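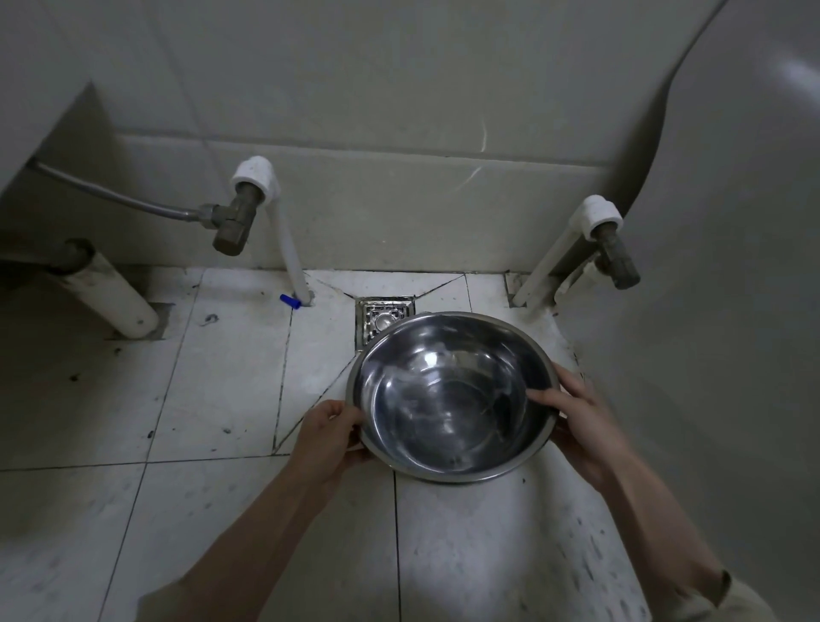 "El agua no se nota hasta que llega el recibo"

Entrevista con la encargada de una pensión de 8 habitaciones. Abril, media mañana, la cafetera haciendo ruido todo el rato.

La pensión Primberg lleva abierta tres generaciones. Ella, en el mostrador desde hace 3 años. Antes, hoteles grandes. "Allí el agua era un número en una hoja de otro departamento. Aquí el recibo lo abro yo."

Y el recibo de invierno: 334 euros. Casi se cae de la silla. El siguiente, 119. ¿Qué pasó en medio? Una cisterna. "Una goma que no cerraba, en la segunda planta. Ni ruido hacía. Eché colorante en el depósito, esperé y salió azul por abajo. Ya está, ese era el misterio."

El fontanero vino de Diekmann, el taller de la calle de atrás. Le cambió la goma y de paso le riñó por la presión. Demasiado alta, dice. Pusieron un reductor.

Le pregunto por los clientes. ¿Se les puede pedir que gasten menos? Se lo piensa. "Pedir, sí. Con carteles, no. Los quité todos, parecía un colegio". Ahora lo comenta al dar la llave, si el huesped tiene cara de escuchar. Las toallas se cambian cuando alguien lo pide. Quejas, una, de un señor que se quejaba tambien del pan.

El agua fría que sale mientras llega la caliente la recogen en barreños y va a las macetas del patio. En verano no alcanza. "Los geranios beben más que los huéspedes."

¿Y lo de reutilizar el agua de las duchas? Pidió presupuesto a Balus, una empresa de instalaciones. Lo tiene en un cajón. "Hay que levantar media planta baja. Con la pensión cerrada un mes, a ver quién paga eso." Le han hablado de una ayuda municipal en Gresgate, pero el formulario pide un plano que no aparece. Lo está buscando.

Suena el teléfono. Una reserva para dos, con cuna. Apunta, cuelga, sigue. "Leo el contador cada mañana a las siete, antes de que se duche nadie. Si de noche se ha movido, busco."

Hoy no se había movido.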